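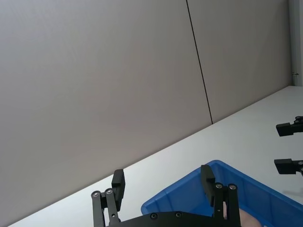 Josberg's product lead told me, before I had even got my coat off, that I should stop asking how strong the thing is. Everybody asks that first, apparently, and the people who buy the Rovex kit mostly want to know how gentle it is and how fast they can get it going after lunch. I wrote both of those down and then asked how strong it is anyway. (Strong enough, was the answer. Fine.)

I'd gone over to Josberg to talk about Rovex, the two-arm bench kit they started shipping in August, and I ended up staying most of the afternoon. If you've been reading me for a while you know I have a soft spot for tabletop automation and a very short temper for the way it gets sold. So I was ready to be grumpy. I was grumpy for maybe ten minutes.

The kit is two arms, two grippers, the wrist cameras, a controller box and a license for Kinport, which is the software you teach it with. The arms arrive already paired, so you clamp them down, plug both into the controller and run a short routine where each one finds out where the other is. I asked how long that takes.

"Eight minutes if you read the card first," the product lead told me. "If you don't read the card, I couldn't tell you. We've had some long phone calls."

We talked a lot about picking toys out of bins, which is what most of their demos are built on. I wanted to know why toys, when the buyers are small warehouses and repair shops and a fair number of colleges.

"A toy animal is a nasty little shape. It's got legs, it's got a snout, it rolls onto its side and then your nice grasp from above doesn't work anymore. If I show you a cube I've shown you nothing. And people root for a pig! They'll stand there and watch it for a long time. They won't do that with a hose fitting."

I have to admit I do root for the pig.

The fingers are the part I'd been most curious about. They're driven by links, with a flat pad at the tip of each one, and the pads are meant to be swapped by the customer. Two screws per pad, no glue, no special tool. I did one myself and didn't drop anything, so that's a pass from me. Replacement pads come in sets and cost 39 dollars, which made me wince a little, and I said so.

"I know," came the answer. "We argued about that number for weeks. They last, though. We rate them for 3,000 picks and I think that's cautious. My own bench is well past it."

I'll take that as a seller's opinion until I've worn out a set of my own!

Then Kinport. This is where I got properly interested, and also where I have complaints. You teach a task by guiding the arms through it a few times, and the software records the camera views along with the motion. You then mark the start and the end of each try, and it goes away and learns. I liked the way both wrist views and the overhead view sit side by side when you play a try back, because you can see exactly where a finger went in too shallow. I didn't like the naming. Everything gets saved as a string of letters, and by the fourth try I had no clue which one was my good one.

"Yeah, that's on the list. Raju was better at that, people remind me constantly."

Raju was their old teaching tool, for anyone who came in after it was retired, and yes, it was better at that. It also crashed if you looked at it funny. I don't miss it. 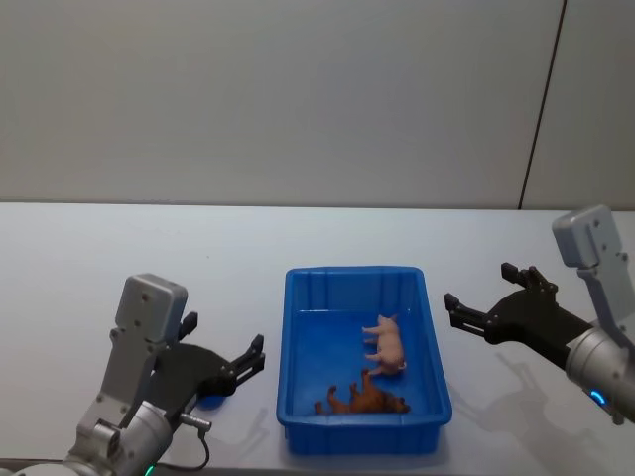

What it won't do

I always ask this one, and I usually get a speech about the roadmap. This time I got a list, and quickly. Clear plastic bags are bad. Anything thin and flat that's lying tight against a wall of the tray is bad, and so is anything you'd need fingernails for. Two objects touching each other is okay most of the time, but you should teach it some tries that start that way or it'll go for the middle and get neither.

"Please print that," the product lead said. "I'd so much rather lose the sale than get the box back."

I asked about passing things from one arm to the other, which is half the reason I'd pay for two. It's in there, and it needs more tries than a plain pick does. The suggestion was to get each arm good at its own side of the tray first and only then start on handovers. I'd been planning to do it the other way round, so I'm glad I asked.

Price and the boring bits

The software license is 2,000 dollars a year after the first one, and the first one is included. You can keep running tasks you've already taught if you let it lapse, but you can't teach new ones. I pushed on this for a while, and the reply was friendly and didn't move an inch. I still think a smaller plan for schools would bring in a lot of people, and I was told to put that in an email, so I have.

My loaner kit is coming next month, along with one spare set of pads. I'm starting with handovers anyway, just to see how badly it goes.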